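소개

그라케로(Grakero)는 옷 정리 로봇을 만드는 작은 공방입니다. 세탁 로봇이냐는 문의를 자주 받는데 빨래는 각자 하셔야 합니다. 저희가 관심을 둔 것은 그다음, 침대 위에 널브러진 티셔츠가 옷걸이에 걸리기까지의 짧고 지루한 구간입니다.

시작은 테미토페 에피옹의 자취방이었습니다. 부품값보다 배송비가 더 나온 첫 그리퍼는 양말 한 짝을 집고 그대로 멈췄습니다. 7월에 공유 작업실 멜루스 한쪽에 책상을 얻은 뒤로는 사정이 나아졌고, 적어도 납땜 연기를 이불에 배게 하는 일은 없어졌습니다. 다만 옷은 여전히 집에서 만집니다. 작업대 위의 옷은 지나치게 얌전해서 연습 상대가 못 됩니다.

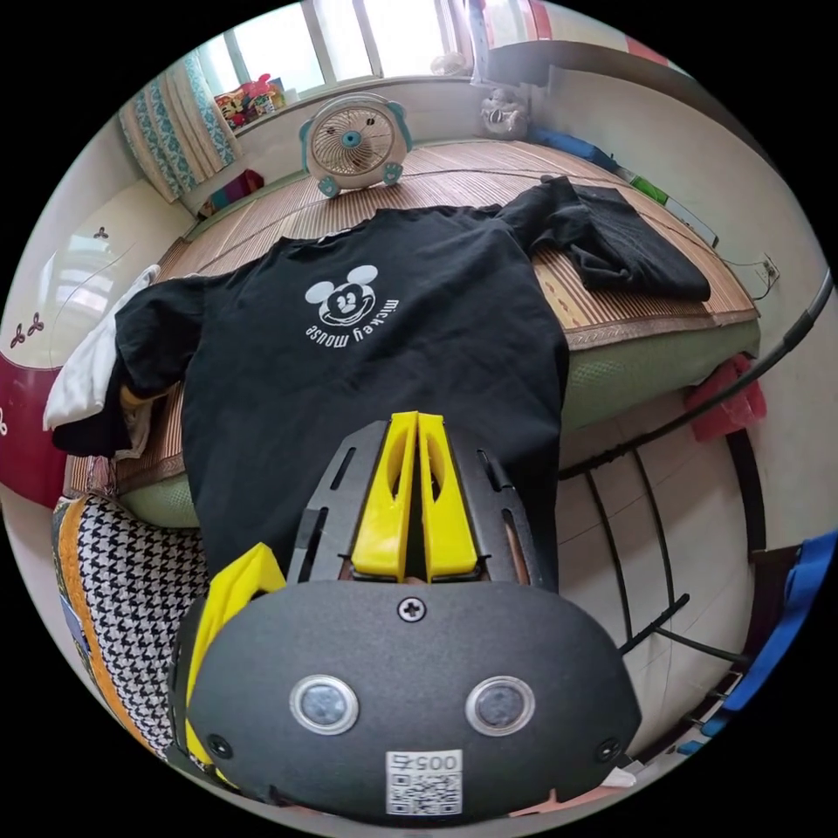 대자리 위에 펼친 검은 티셔츠와 0057번 그리퍼

지금 쓰는 손잡이형 그리퍼의 이름은 제릭스(Zerix)입니다. 사람이 직접 쥐고 옷을 다루면 그 움직임이 기록되고, 나중에 로봇 팔이 그것을 보고 배웁니다. 손가락이 노란 까닭을 묻는 분이 많습니다. 남은 필라멘트가 노란색이었습니다. 손가락 도안은 지금까지 43번 고쳤고, 그중 몇 번은 고치기 전으로 되돌린 것입니다.

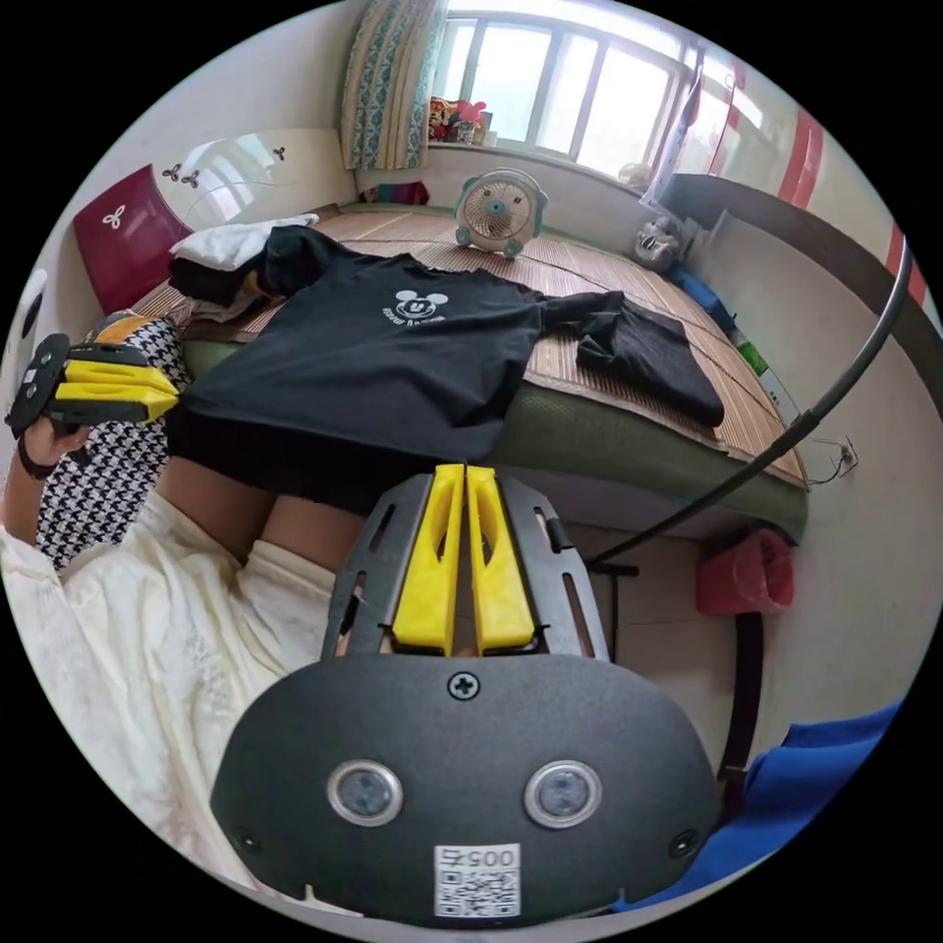
티셔츠는 생각보다 까다로운 상대입니다. 얇은 천은 두 장씩 딸려 올라오고, 소매는 제멋대로 접히고, 목둘레는 늘어나면 주인이 싫어합니다. 작년까지 모은 기록은 거의 300건인데, 쓸 만한 것은 141건입니다. 나머지도 지우지 않고 '무들리(Moodley)'라는 폴더에 모아 두었습니다. 실패 모음이라고 부르기에는 양이 좀 많아서 이름을 따로 붙였습니다.

옷걸이는 제일 싼 철사 옷걸이를 씁니다. 좋은 옷걸이로만 되는 로봇은 좋은 옷걸이를 가진 집에서만 쓸 수 있으니까요. 덕분에 저희는 철사가 미끄러지는 방식에 관해 필요 이상으로 많이 알게 되었습니다.

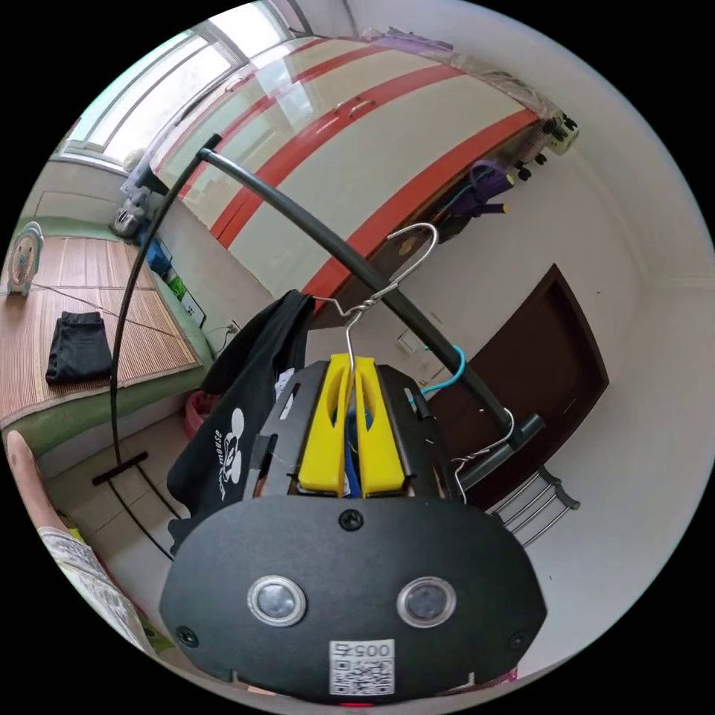 노란 손가락으로 철사 옷걸이를 잡은 모습

도면과 부품 목록은 누구에게나 보내 드립니다. 나사가 하나 남더라도 당황하지 마세요. 저희도 남습니다. 멜루스에 직접 오시려면 미리 연락을 주시고, 구겨진 셔츠가 있으면 가져오셔도 좋습니다. 펴 드리지는 못하고 걸어 드리는 것까지는 해 보겠습니다.

다음 공개 작업일: 3월 26일 화요일, 멜루스 108호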